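Moltar Pet Door Guide > Set-up > Section 4
Home | Products | Guides | Spare parts | Contact
Category: Dogs & Cats / Doors and Access

4. Setting up the collar tag and training your pet

Read this section after the door has been fitted and the batteries are in (Section 3). You will need the door unit, one Skakema collar tag for each pet, and a handful of treats. The door can store up to 12 tags.

Caution: Do not let your pet use the door until you have finished step 4.2. An unpaired door may lock while the flap is still open, and a tail or paw can be pinched.

4.1 Fitting the tag

1. Take the tag out of its sleeve and pull the clear tab from the back. The tag will blink green once.
2. Slide the tag onto a flat collar. It does not fit rolled leather collars or chain collars.
3. Turn the collar so the tag hangs under the chin.
4. Check that two fingers fit between the collar and the neck. For cats and small dogs, use a breakaway collar.

Note: Keep metal ID discs on the other side of the buckle. A large disc lying flat over the tag can shorten the reading distance.

4.2 Pairing the tag with the door

1. Take the collar off your pet. Pairing is much easier with the collar in your hand.
2. Open the battery cover on the inside of the door and find the small gray button marked PAIR.
3. Hold the button down until the light turns amber, then let go.
4. Hold the tag against the middle of the flap. The light turns green and you will hear two short beeps.
5. Repeat for each tag. The door stays in pairing mode for one minute after the last tag.
6. Close the battery cover and wait for the latch to click.

If you hear one long beep, the tag was not stored. Move the tag away from the door and start again from step 3. If the display shows 104, the tag is already stored and you do not need to pair it again.

Note: If your pet has an ID microchip, the door does not read it. Only Skakema tags will open the latch.

4.3 Setting the reading distance

The distance is set with the dial under the battery cover. The factory setting is 100, measured in centimeters from the flap. Most cats do well with this setting. Dogs that run at the door may need more warning, and the dial can be turned up to 200.

1. Turn the dial to the setting you want.
2. Walk toward the door holding the collar at the height of your pet's neck.
3. Listen for the latch. It should open before you reach the flap.
4. Walk away and wait. The latch should close again a few seconds after you leave the reading area.

Caution: If a pet's bed or food bowl is inside the reading area, the latch will open and close all day. This wears out the motor and uses up the batteries. Move the bed or the bowl, or turn the dial down.

4.4 Teaching your pet to use the flap

Dogs and cats learn at different speeds. A young dog may go through on the first afternoon. An older cat may need two or three weeks. Keep each session short and stop while your pet is still interested.

1. Set the switch to OPEN so the latch stays back and makes no noise.
2. Tape the flap up out of the way. Use the hook supplied if you have the Linbridge frame.
3. Put a treat on the floor just past the opening and let your pet reach for it. Do not push or lift the animal through.
4. When your pet walks through without stopping, lower the flap halfway and repeat.
5. Lower the flap fully. Hold one corner out a little so your pet can see daylight.
6. When your pet pushes the flap without help, set the switch to AUTO. The click of the latch is new at this stage, so go back to giving treats for a day or two.

Note: Dogs often learn to go out well before they learn to come back in. Practice both directions from the start.

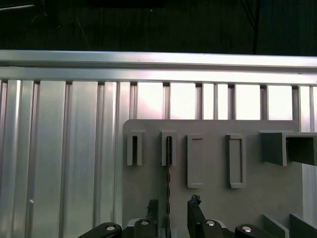
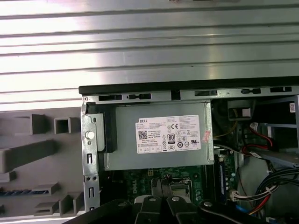

4.5 Night lock

The night lock keeps pets in after dark and lets late arrivals come inside.

1. Set the switch to NIGHT.
2. Press the up or down button until the display shows the hour you want the door to lock, for example 9 p.m.
3. Press SET, then choose the hour you want it to unlock.
4. Press SET again. A moon symbol stays on the display.

A pet that is outside when the lock comes on can still get in. It cannot go out again until the unlock hour. Check that every pet knows how to come in through the flap before you use this setting for the first time.

4.6 Care

Wipe the flap and the inside of the tunnel once a month with a damp cloth. Do not use spray cleaners near the reader. Brush pet hair out of the latch slot with a dry toothbrush. In freezing weather, check each morning that the flap swings freely.

Replace the tag battery when the tag blinks red. Nakpan replacement tags can be paired in the same way, but they are heavier and are not advised for kittens or for very small dogs.

If the latch does not open after you have changed both sets of batteries, go to Section 6, Troubleshooting.

Previous: Fitting the door | Next: Adding a second door
Last updated: July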